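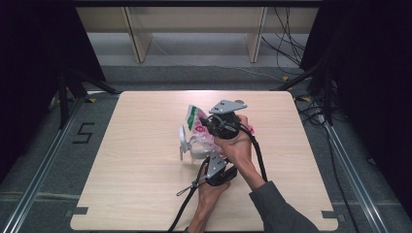

Mesa de tampo claro, cantos arredondados, sobre carpete cinzenta.

Plekis – inventário de mobiliário de escritório usado

Tabela com 700 registos de mesas e secretárias anunciadas em segunda mão, recolhidos em Woltbridge e Trorside. Versão de agosto de 2025.

Campos: id, tipo, medidas, material_declarado, estado, preco, localidade.

Antes de usar
O campo material_declarado repete o que o vendedor escreveu. "Carvalho maciço" aparece vezes de mais para eu acreditar. O estado sofre do mesmo mal – quase tudo é "como novo".
Cerca de 300 registos não têm medidas. Não foram estimadas e desaconselho que alguém o faça a partir do preço.
Os preços são os pedidos, nunca os pagos. Quem quiser daqui tirar um "valor de mercado" fá-lo por sua conta.

Duplicados
O script da Harahap removeu 40. Encontrei depois mais 12 à mão, o que não me deixa descansado quanto ao resto.

Formato
CSV, UTF-8, separador ponto e vírgula. Células vazias significam "não indicado".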